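Zhuravel glue pen, the 3 ml one with the metal tip

I have been mending things at our kitchen table for longer than I care to admit, mostly broken brooches, chipped saucers and the sort of Christmas decorations that come down from the loft in two pieces every single year. My mother did the same before me, with a tube of something brown that smelt dreadful and stuck to everything except the china. So when my old faithful glue finally set solid in the drawer I treated myself to the Zhuravel pen, which I found in the little hardware shop in Kernby (the one with the step you always trip on), and I have now used it enough since March to give it a fair write-up.

First, the good. It feels lovely in the hand, a bit like a proper fountain pen, and the tip is fine enough to put a dot of glue exactly where you want it. You squeeze the sides very gently and wait a second, and out it comes. My first job was the handle of a milk jug, and I got it on straight at the first go, with hardly a smear! The glue dries clear. It says to leave it 24 hours before you use the piece, and I'd say do as you're told, as I tried a cup after tea the same evening and had the handle come away with me still holding it.
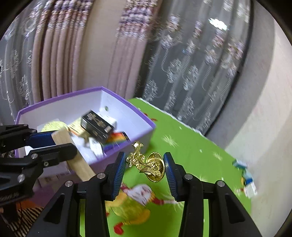
Decorative metal bits are where I had my doubts, because most glues for china make a poor job of anything shiny. I practised first on an odd earring that had lost its partner years ago, and the pen did better than I'd hoped, though you do need to roughen the back with a scrap of fine sandpaper. Small gold ornaments with leafy, curly edges and a round disc to one side are just the sort of thing I mean, with all those little nooks for stray glue to settle in. Go very sparingly there, and keep a cocktail stick handy for lifting out any extra before it sets.

Now for the grumbles. The cap is stiff, and if you have sore thumbs like mine you will be asking somebody else in the house to open it. It also clogs. The packet comes with one thin wire for clearing the tip and I lost it within a week, down the back of the cooker I think, and have been managing with a sewing pin ever since. And I do wish the writing on the side were bigger.

Jomar Manalo, my neighbour, swears by the Imham gel instead. I borrowed his for a plate and it is certainly stronger, but it goes on in great blobs and I'd never trust it near a brooch. For a flowerpot, yes.

I paid £10, which made me wince a bit, and refills are sold separately. Four stars from me, and it would have been five with a kinder cap.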